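Robot suturing and the scrub techs

gudari_nights
We've had the arms at Nitdale since February and I'm still getting used to it! I used to stand right across from the surgeon, and now I'm mostly swapping instruments and watching a monitor. Anyone else feel kind of sidelined?

Yolanda Yupanqui
Nope, sorry, I disagree. My back quit hurting. And our trainees get way more practice now (147 hours on the log at our place), all on tissue blocks.

huaman11
Practice for the surgeons, sure. Our techs lost the Thursday shift over it. 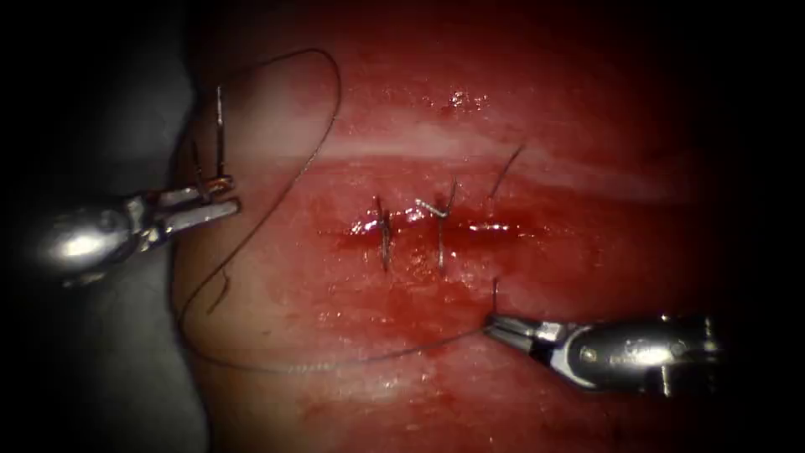 Surgical Staff > Jobs and Training

Yolanda Yupanqui
OK, but look at the practice block. Two stitches tied, needle in the left driver, thread in the right. I can follow every move, and I never could over somebody's shoulder.

gudari_nights
Fair, I do like the view. I'd still like my old spot back, and huaman11 is right about the shifts.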